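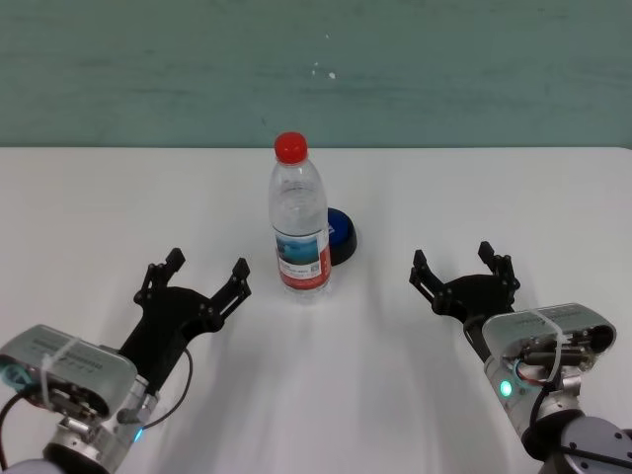
Buying the arms is the easy part, according to Etelka Szekeres, and it is the second year's budget that catches people out. She made the remark at the planning workshop Standari held in January, and it got such a knowing laugh from the room that we have gone and built our whole spring program around it.

Standari is very happy to announce Starkis, a planning service for small and mid-sized workplaces that are thinking about their first two-armed robot station (or their second, if the first one taught them a few things!). Starkis doesn't sell robots. What it does is sit down with you before you sign anything and go through the costs that tend to get left off the quote: spare gripper fingers, replacement cables, floor space, training hours, and the staff time it takes to teach a pair of arms a job as plain as handling a bottle of water.

Our friends at Fekete were kind enough to try the service first. They came to us with one figure on one sheet of paper and went home with a budget covering 66 separate lines, including 2 full sets of grippers and a service visit they hadn't planned for.

"We put off one purchase and brought another forward, and I slept better," said Dénes Magyar of Fekete. "I only wish we'd had the list before we ordered the tables."

The planning workbook, put together over many long evenings by Oliwia Pawłowska and Oduor Ogola, is free to anyone who asks for it, and we've printed roughly 200 copies for those who still like to write in the margins, as many of us do. A full Starkis review, with a site visit and a written report, costs $1,331 per station.

Reviews are being booked now from our Fokodley office. Please ask for Gyula Lengyel, who will be glad to hear from you any time after 9 a.m., even if all you have so far is a rough idea and an empty corner of the shop.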